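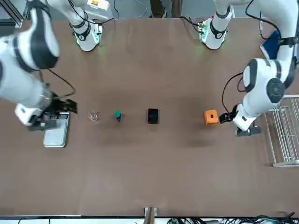

A reader wrote to me last month: "I put mayonnaise on the ring and left it for the night, as my aunt always did. In the morning the ring was weaker but the whole place smelled like a sandwich. What did I do wrong?"

I think she did nothing wrong. Mayonnaise is mostly oil, and oil can help a white ring a little. But there are cleaner ways, and on this page I will explain the one I use at home and in the small furniture workshop where I help on weekends, in Urkska.

Removing white rings from a wooden table

First look at the color of the ring. A white or milky ring usually means that moisture has entered the finish and stayed there. The wood under it is normally healthy. A dark ring, brown or almost black, means that the water went through the finish into the wood. For a dark ring the steps on this page will not be enough, and you will have to sand or to bleach, which I do not treat here.

Also you should know what finish your table has. Put one drop of rubbing alcohol in a hidden place, for example under the edge. If it becomes sticky after a minute, you probably have shellac, and you must be very careful with heat. If nothing happens, it is more probably varnish or polyurethane. Oiled and waxed tables feel dry and a bit open when you pass the hand over them, and they are the easiest to repair.

What you need

A clean cotton cloth without buttons or prints
An iron, set to the lowest heat, no steam
A soft cloth for wiping
Furniture oil (I use Desero, the clear one)
Paste wax (Pirneser in the 200 gram can is enough for many tables)
Very fine steel wool, only for the last step and only if you need it

I buy the oil and the wax at Gunawardena, the hardware store next to the old post office, but any clear furniture oil and any paste wax without color will do the same work.

Step one: clean and wait

Wipe the table with a cloth which is only a little damp, then dry it immediately. Leave it alone for one day in a room with normal heating. A fresh ring sometimes goes away by itself in this time, and then you have saved yourself an afternoon.
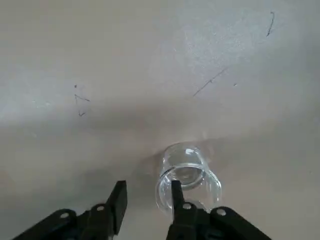

If after one day the ring is still there, you can start with the heat. Empty the water from the iron completely. I write this because I once forgot it, and I made a second ring, bigger than the first.

Step two: the iron

Fold the cotton cloth one time and lay it flat over the ring. Put the iron on the cloth for a few seconds and move it slowly all the time. Lift the cloth and look. Usually you will see that the edge of the ring becomes less white before the middle does. Repeat, with a short pause each time so that the finish can cool down. The table should feel warm under your hand and never hot.

With shellac I do not use the iron. A hair dryer on the low setting, held at the distance of a forearm, is slower but safer.

Do not continue if the finish becomes soft or starts to smell. Let it rest until the next day. On a thick finish I have needed 4 evenings for one stubborn ring, and the table was fine afterwards.

Step three: oil

Put a few drops of oil on the soft cloth and rub along the grain, also some distance outside of the ring, because otherwise you will get a shiny island. Leave the oil for an hour and wipe off everything that did not go in. Lay the oily cloth open outdoors to dry before you throw it away. Oily cloths in a ball can heat up and catch fire, also many hours later.

Step four: wax

Take very little wax. Rub it thin, wait until it looks dull, and polish with a clean part of the cloth. If there is still a pale shadow, you can use the fine steel wool with some wax on it, with light pressure and only along the grain. Try it first in the hidden place.
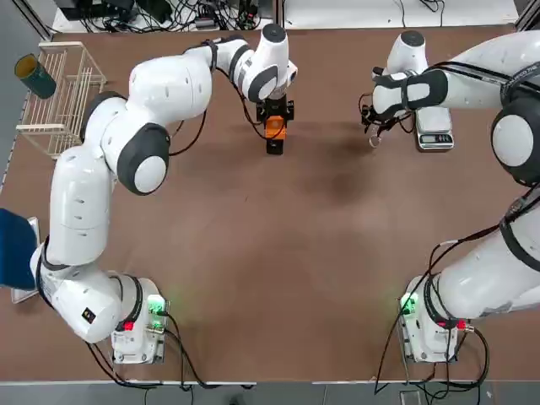
A brown wooden tabletop, with two white robot arms working across it.

After the repair

Give the wax one night before you put anything on the table. Coasters are the obvious advice, but choose ones with cork or felt below. The plastic ones can hold the moisture against the finish.

I wax my own table again every November, before the heating season makes the air dry. If you have a lacquered table and the ring came from a hot pot, please write me which finish you have. I am collecting notes for a second page about heat marks.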